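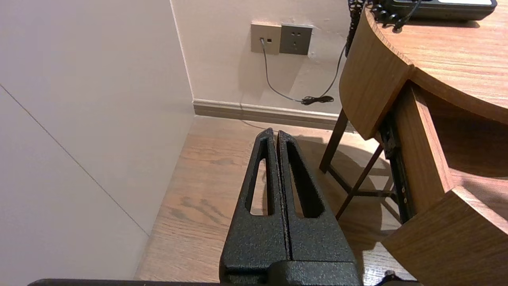 Projects / Manipulation / Nedden Drawer Set

# Nedden Drawer Set – data card

## Summary

The Nedden Drawer Set contains 2740 episodes of a robot arm opening and closing furniture drawers in ordinary rooms. It was recorded to study whether a policy trained on wrist camera views alone can choose a grasp on a drawer front it has not met before. The gripper has two fingers and is visible in every episode.

## Collection

Episodes were recorded at 10 sites in Brusundale by Ekaette Igwe and Erdal Tuncer. Furniture was used as found, and rooms were not cleared of cables, telephones or other items.

## Contents

Each episode holds wrist video, joint positions, gripper opening and a success label. Labels were assigned by two reviewers; disagreements were settled by Defne Erdem.

## Known limits

- Wooden desks are over-represented.
- Three sites have no closing episodes.
- Drawer travel was not measured. Users who need it must estimate it from the joint positions.

## Changes

The September release repaired time stamps in the joint files – earlier copies should be replaced.

## Contact

Ferhat Çınar, data steward

Last revised December 7, 2023

Related items
Omoregie Cabinet Set
Aditz Gripper Calibration Notes
Nedden Baseline Policies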